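Prallent: the port, the save format and the January patch
2023-08-16

Prallent is a tile-matching puzzle game set in a flooded mine, published by Flistis for Windows and tablets. The player clears tiles to lower the water level, opens galleries and spends the recovered ore on pumps. The lead programmer of the studio answered our questions by email and in one call. The answers have been shortened.

The first version ran on an engine the studio had written for an earlier release. It was dropped after the tablet build failed to hold a steady frame rate on boards with more than two water layers. "The old renderer redrew the full board on every match," the programmer said. "On a desktop that cost very little. On a tablet it used up most of the time we had per frame. We now redraw only the columns that changed."

The game ships with 342 boards. All of them were made by hand in an editor called Skalwood, which stores each board as a plain text file. A solver then plays every board 784 times with different tile drops and records how many moves it needs.

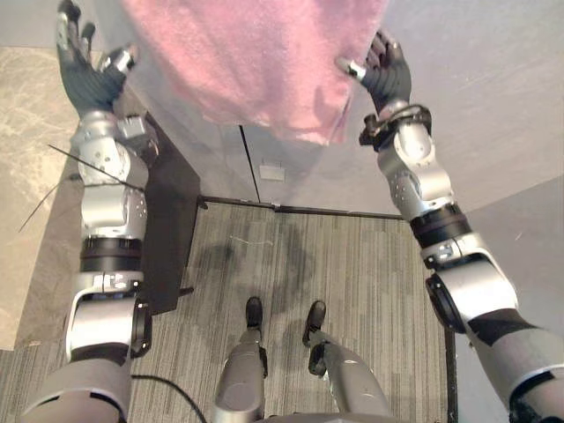

Boards where the number of moves varies too much go back to the designer. "We don't try to make every drop equal," the programmer said. "We set a limit on the spread. If one player needs 20 moves and the next needs 60 on the same board, the move counter means nothing."

Asked why bonuses carry over between galleries but not between chapters, the programmer pointed to the pump upgrades. A fully upgraded pump lowers the water by 3 rows per match, and early test builds let players bring it into the next chapter. The opening boards there could then be finished almost without matching anything. The reset was added late, and some of the help text still described the old rule at release.

The save format changed in the January patch. Older saves kept the whole board state, including tiles already cleared, and could reach a size that slowed down the cloud sync. The new format keeps the starting seed and the list of moves, and rebuilds the board on loading. "It's smaller and easier to check for damage," the programmer said. "The drawback is that any change to the drop rules breaks old saves, so each file now carries a rules version."

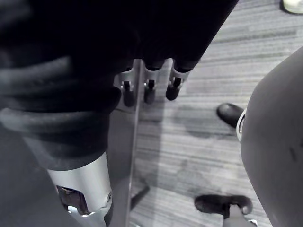 Dark fabric over the fingers of a robotic gripper.

A second campaign, Rivera, is in testing. It adds currents that move loose tiles sideways after each match. The solver had to be rewritten for this, as a single move can now set off shifts in several rows, and a full run over the new boards takes around 3 hours on the build machine. The longest chain recorded so far was 1,378 tiles, on a board that has been removed.

There are no plans for timed boards or for play against other people. Rivera will be a free update for owners of the Windows version. The tablet price has not been set.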